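Filed under: Workshop notes > Two-arm cells > Fault finding

Tracking down a grip that lets go at the worst moment

I'd been running the case-packing job on our two-arm setup at Plendstead for 849 cycles before it bit me. Sunday afternoon, nice and quiet, and the right arm dropped a lid from well above the table. No alarm, no fault code, and the program carried on as if it still had hold of the thing. So it went through the whole closing routine with nothing in its fingers, and leaned on an open tray hard enough to make me run for the stop button.

If your grippers are dropping parts and the log swears everything's fine, have a go at the steps below. They're in the order I wish I'd done them (I started with the software and lost most of an evening).

Step 1. Make it safe first

Hit the stop, then isolate both arms, not just the one that misbehaved. Mine share a workspace, and the left will happily swing across while you've got your head down over the right. Keep your fingers out of the jaws until the power's off and you've supported whatever they're holding.

Step 2. Set up the same job, slowly

Put the parts back in their usual spots and run at your lowest speed, one move at a time, with a hand on the stop. I pause as soon as the lid's been picked up, before it goes anywhere near the tray.

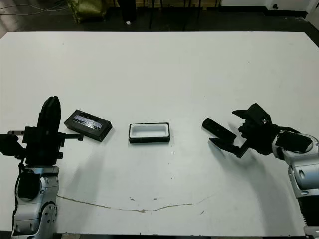

Lid in the right gripper, open tray in the middle, labelled case over by the left arm.

Look at where the part sits in the fingers. A long piece pinched on a diagonal wants to pivot, and every little bump in the path gives it another nudge. Mark the grip position with a bit of masking tape if you need to, step through the next few moves, and see if the part has crept past the tape.

Step 3. Compare the log with what you see

I use Flonditz for logging. The finger position at pickup was 2,589 encoder counts on good cycles and 1,086 on the bad one, so the jaws had closed a fair way further than they should have. The program only ever asked "have the fingers stopped moving?" — and of course they had, they'd hit each other! Change that check so it wants a position inside a window, and have it check again after every long move.

Step 4. Try a thin part, standing up

Next, swap to something flat and grip it by the bottom with the rest poking up. It's a much tougher test of the pads than a chunky part. Watch down where the plate goes into the jaws, and look for any lean that grows as the arm moves. If it tips the same way each time, suspect uneven pads or a finger that's out of line. If it tips at random, suspect grip force. 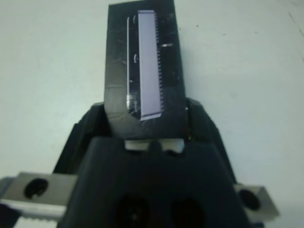 Step 5. Clean, realign, run again

Power off again. Wipe the pads with a lint-free cloth, check them for glazing, and snug up the finger screws evenly. One of mine was loose enough to turn by hand (cue some colourful language). I put in fresh pads from Zestero while I was there, then ran 19 slow cycles before going back to normal speed.

I still haven't sorted out why the second arm doesn't pause when the first one loses its part. That's going on the list for October.

Back to top | Contact the workshop | © Zou Workshop Notes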